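Vocabulario textil doméstico de Erkby: ficha de datos

Resumen

Este conjunto reúne 443 palabras y expresiones que se usan para nombrar la ropa de cama en Erkby y en los pueblos cercanos. Cada entrada lleva la forma escrita, una definición breve y la localidad. El español no es mi lengua materna; agradezco mucho las correcciones de estilo.

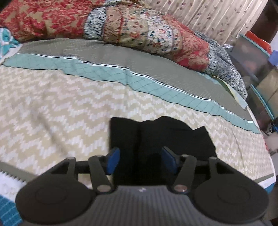 Texto y recopilación: Lindgren
Versión revisada el 3 July 2024

Contenido

El archivo principal es una tabla separada por tabuladores, con siete columnas. La columna «variante» puede quedar vacía. De las entradas, 227 tienen también una frase de uso, copiada como la dijo el hablante. No he corregido la ortografía de las cartas antiguas.

Las palabras «colcha», «edredón» y «cobertor» están separadas, aunque en Brastness se usan casi como sinónimas.

Limitaciones

Hay pocas entradas de Jedport y casi todas vienen de personas mayores. Por este motivo no recomiendo comparar frecuencias entre localidades.

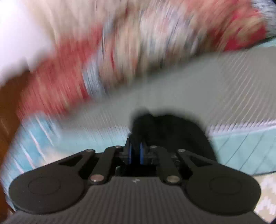
Erkby escribe que en su casa «cobertor» fue siempre la manta de lana y nunca la pieza acolchada, y pide que la definición recoja los dos sentidos. El cambio está anotado para la próxima versión.

Licencia

Uso libre, citando la fuente.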